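**Handheld gripper kit trial: progress to the end of April**

Dear Adel,

We're well past the halfway mark and I'm really pleased with how it's going! The Civent kit has had plenty of use since my last note. Zakhar and I have now recorded 153 demonstrations with it, 37 of them using both grippers at once, and the two-handed ones are where the kit shines. After a morning's practice you stop thinking about the tool and just get on with the job, which I can't say of the joystick set-up we tried at Pruvport.

Setting up is quick too. Zakhar can go from closed case to first recording in 4 minutes, and I'm not far behind him (he'd disagree).

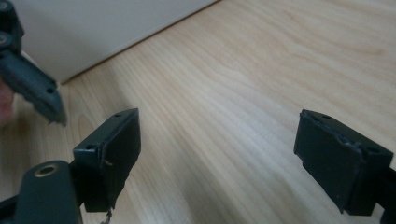 Wear on the finger pads is the main thing I'd like to raise. The surface scuffs at the edges with use, and on one pad it has torn and started to peel. The pads are held on with screws, so swapping them is a small job, but the kit came with only 2 spares and I'd want a proper stock before we let other teams borrow it. Civent have been very helpful and are sending a tougher pad for us to try.

The Palamarchuk software is still a bit fussy about file names. Zakhar has written a short script that tidies them up before upload, and he's happy to share it with the Zulla group.

Spending is within the budget you agreed. Next month we'll move on to folding cloth, which I've been looking forward to since the start, and run the old and new pads on the same tasks. Could you let me know whether the extra pads can come out of the consumables line?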